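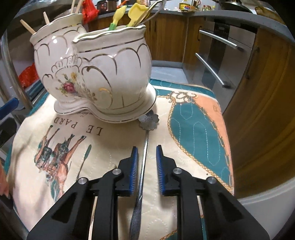 The flicker Attila describes on the lower half of the sign is voltage drop, and a new controller will not fix it. The run is too long for a single feed. His outline also makes things worse than a plain rectangle would. It is scalloped, much like the flower-shaped head of the long spoon lying by the vase, and every lobe adds length that does not show up when you measure straight across. Run a string along the channel and measure that instead. I would expect 30 to 40 percent more strip than the width and height suggest.

Checks, in the order I would do them:

1. Set the sign to steady white at full brightness. Measure at the supply terminals, then at the last cut point on the strip. On a 12 volt strip, anything under 11 at the far end is too low. Write down both readings.

2. If the supply terminals also sag under load, the supply is undersized. Add up the watts for the whole strip and leave 20 percent of headroom. The Werkent supply runs warm near its limit and then drops out for a second or so, which looks the same as a bad flasher.

3. If the supply holds steady, run a second pair of wires to the far end from the same supply. Keep the polarity the same and do not use a second supply in parallel. Heavier wire than the strip leads, please. The thin red and black pair that comes in the Finton kit is fine for short jumpers only.

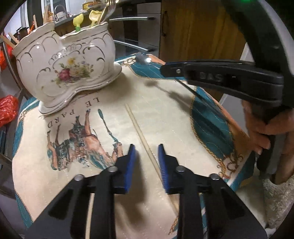
4. Put the flasher back last. It should switch only the lettering. The border gets its own feed straight from the supply, with its own fuse. When both share the flasher output, the border dips each time the letters come on.

On the hanging question: the two top eyelets will carry the weight, but the cord should not. Put a clamp on the cord where it leaves the backing and leave a small loop below it. Kristóf's drawing from last year has the clamp on the wrong side of the hinge.

I have not tested the Grornari flasher with anything newer than the second board revision. Rozália may have.

Anikó Bognár

On March 20, 2024, Attila Erdős wrote:
> Rebuilding an old window sign with LED strip in place of
> the glass. Top half is fine. Bottom half flickers when the
> lettering comes on and the white goes slightly pink toward
> the end of the run. Finton kit, Werkent supply, Grornari
> flasher. Everything is on one output, fed from the top left.
>
> I replaced the flasher once already (149 on the invoice
> with shipping) and there was no change. Is the controller
> the likely cause, or the strip? Also, can it hang from the
> 2 eyelets at the top or does it need a third?
>
> Attila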